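Übersicht Neue Beiträge Suche Mitglieder Anmelden

Werkstattforum > Robotik > Arme & Greifer > Kaufberatung / Erfahrungen

Estuline Doppelarm-Kit, zwei PiPER auf einem Tisch: lohnt das?

tischroboter_nord
Moin zusammen,
ich bin gerade am Überlegen wegen dem Doppelarm-Kit von Estuline. Zwei Arme, zwei Greifer, Handgelenkkamera, Halteplatten, Software dabei. Mein Händler (Drorberg) will 481 Euro Miete im Monat, Kauf auf Anfrage. Brauche es für Montageversuche, kleine Sachen auf- und abschrauben, Teile in eine Schale legen. Keine Serienfertigung, eher Machbarkeit.
Hat das jemand im Einsatz? Vor allem: können die Greifer was halten, das nicht rund und leicht ist? Danke schonmal

Wrobel_M
Haben wir seit April. Kurzfassung: Arme gut, Greiferbacken mittel, Doku Katastrophe. Die Anleitung hat 111 Seiten und auf keiner steht, wie man beide Arme auf ein gemeinsames Koordinatensystem bringt. Hab ich mir aus dem Beispielcode zusammengesucht.
Miete würde ich nicht machen, nach einem Jahr ärgert man sich.

greifer_grete
Kommt drauf an. Wenn er nach zwei Monaten weiß dass es nicht geht, ist Miete billiger. Wir haben gemietet und zurückgegeben, war problemlos. Transportkiste aufheben!!

Wrobel_M
@greifer_grete warum zurückgegeben?

greifer_grete
Kabelführung am Greifer. Die dünnen Kabel liegen vorne offen in Schlaufen, bei uns zweimal hängen geblieben, einmal Stecker abgerissen. Support hat ein Ersatzkabel geschickt, ging schnell, aber trotzdem. Für den Preis erwarte ich das ordentlich verlegt.

R. Mazurek
Kabel kann man mit Spiralschlauch in zehn minuten selber sauber machen. Deswegen schickt man doch kein Kit zurück.

greifer_grete
Kann man. Muss man aber nicht bei einem Gerät das als "einsatzfertig" verkauft wird. Bleib dabei.

tischroboter_nord
Ok danke, also Kabel vormerken. Und Last? Ich hätte Teile mit Gewinde, Metall, eher kopflastig. Beide Arme gleichzeitig an einem Teil, geht das oder arbeiten die gegeneinander?

Elzbieta_Mi
Geht, aber nur wenn ein Arm nachgiebig eingestellt ist. Beide steif = einer schaltet ab. Im Menü heißt das bei Estuline "Folgen", Wert nicht zu hoch. Ich fahre links steif, rechts weich.
Und nimm die Clavcombe-Backen dazu, die originalen rutschen auf Chrom. Kosten extra, ja.

R. Mazurek
Clavcombe überteuert. Stück Gummimatte vom Baumarkt draufkleben, hält genauso. Habs seit Monaten drauf.

Elzbieta_Mi
Hatte ich auch, hat sich bei mir abgelöst und lag dann im Teil. Jeder wie er mag.

Nikola_S
Kurz eingehakt, Kaczorowski hat ein ähnliches Paket, 527 im Monat, dafür ist jemand einen halben Tag zur Einrichtung da. Wenn man noch nie zwei Arme hatte, würd ich das nehmen. Bei Estuline sitzt man allein davor.

Wrobel_M
Einen halben Tag Einrichtung hat man in einem Nachmittag selbst durch. Die Differenz jeden Monat zahlen? Nee.

Nikola_S
"In einem Nachmittag" sagt der, der sich das Koordinatensystem aus dem Beispielcode zusammengesucht hat ;)

Wrobel_M
ok Punkt für dich. Waren drei Abende.

tischroboter_nord
Haha. Hat jemand Bilder von einer Aufgabe, die in meine Richtung geht? Drorberg schickt mir nur Prospektkram mit Würfeln drauf.

czerwinski_r
Kann ich. Kurzhantel, Stange mit Gewinde, schwarze Scheiben, dazu eine weiße Schale als Ablage. Tisch ist ein normaler, Wand dahinter möglichst kahl wegen der Kameras. Kopflastig ist so eine Hantel jedenfalls, da merkt man schnell ob die Backen was taugen. Nicht böse sein wegen der Reihenfolge, hab einfach hochgeladen was da war:

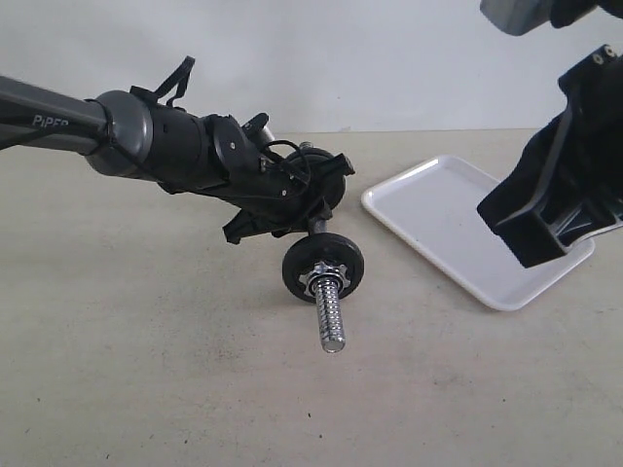
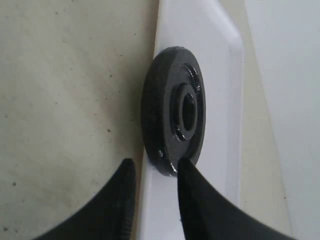
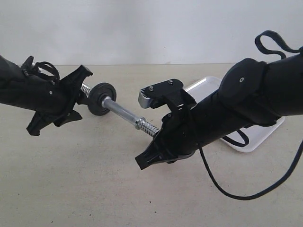

Alle drei am selben Tisch. Bild 2 ist die Handgelenkkamera, 1 und 3 von außen.

tischroboter_nord
Super, genau sowas! Auf dem dritten halten ja beide Arme die Stange. Welche Einstellung?

czerwinski_r
Wie Elżbieta schreibt, einer steif einer weich. Mit Werkseinstellung kannst du das vergessen. Greifer vorher beide einzeln nullen, sonst passt die Kraft nicht.

greifer_grete
Und auf dem ersten sieht man wunderbar die Kabelschlaufen vorne am Greifer. Sag ich doch.

R. Mazurek
Spiralschlauch.

Elzbieta_Mi
Bild 2 find ich interessant, die Fingerspitzen sind unten richtig groß im Bild. Nimmt das nicht viel Sicht weg?

czerwinski_r
Bissl schon. Man kann die Kamera kippen, aber dann fehlt dir der Punkt wo du greifst. Hab sie so gelassen.

tischroboter_nord
Ich frag jetzt nach 2 Monaten Miete mit Anrechnung beim Kauf, mal sehn was Drorberg sagt. Melde mich.

Wrobel_M
Lass dir die Anrechnung schriftlich geben. Am Telefon versprechen die viel.

Kontakt | Impressum | Datenschutz | Nach oben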